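Udmont Recipe Card Text Collection
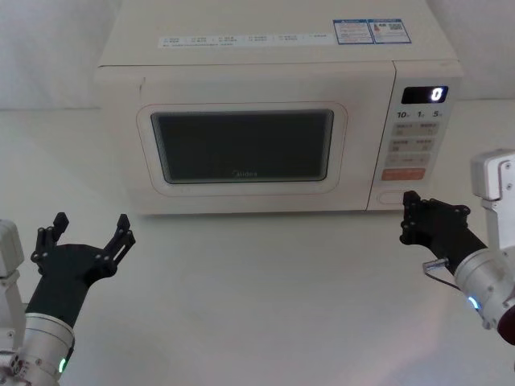 Typed copies of handwritten and printed recipe cards from the Udmont area, one card per text file. There are 1463 cards, of which 835 have a named dish and the rest carry only a list of ingredients.

Files
cards/ holds the text, in UTF-8
index.csv gives card number, dish, oven setting and box
notes.txt lists words we could not read

Spelling is kept as written, including "tea spoon" and "brocolli". Gas marks have not been turned into degrees. Where a card gives two cooking times, both are in the index with a slash between them.

Known problems
Box 7 was typed twice and the copies differ in places. Use the later one.
Card numbers from 4000 up are a second series from the Leclerc box. There are gaps in them.

Last changed Jan 12, 2018. Send corrections to Yvette MacDonald with the card number in the subject line.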